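Category: Materials in Use > Indoor Furniture

3. Pale wood tables in shared rooms

The survey covered 354 tables in community buildings in Plellurdale, all bought after 2000. Each table was given a number, and its surface was scored by two raters, Fatemeh Nouri and Wissam Srour, who worked separately and compared sheets at the end of each visit. Tables with painted tops were left out. So were tables that had been sanded since purchase, where the owner could tell us.
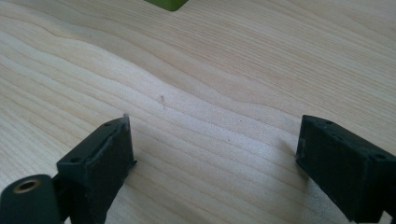
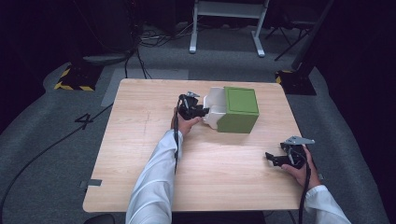

Figure 2. Light wooden tabletop, Plellurdale.

Does a harder finish keep a pale table looking new for longer?

Only in part. Harder finishes had fewer dents and fewer cup rings, but the scratches they did have were easier to see from a normal seat. Oiled tops picked up more marks in total. Users still rated them as the better looking of the two groups after several years, mostly on color.

3.1 Scoring

Scores ran from 0 (no visible marks) to 20 (marks over the whole top). The raters viewed each top from a chair and then from standing height, with the room lights on and the blinds as they found them. Where the two scores differed by more than 2 points, Saturnino Bustamante scored the table a third time and the middle value was kept. Edges and legs were scored on a separate sheet and are not used in this section.

Yellowing was harder to handle. Softwood tops darken with light, and a table that has stood by a window for years can have one end clearly deeper in color than the other. We recorded the paler end and the darker end against the Histik color card and entered both values. For tables that had been moved between rooms, the window side was entered as unknown.

3.2 Cleaning habits

Cleaning was reported by building staff on a one-page form. Most buildings used a damp cloth and a general cleaner. A smaller group used a soap made for oiled wood, sold locally under the name Azimi, and these buildings were also the ones most likely to re-oil in January, when bookings are low. The two habits go together so often in our sample that we could not separate their effects.

Ardalan Yazdani's earlier work in Skirnen found that daily wet cleaning dulled lacquered tops within the first few years. Our results point the same way, though the Skirnen tables were school desks and took heavier use. We did not measure gloss directly.

Related items
- Cup rings and heat marks on oiled softwood
- Window light and color change in shared rooms (R. Daneshvar)
- Choosing a chair height for mixed-age groups
- Repair or replace: furniture costs in small halls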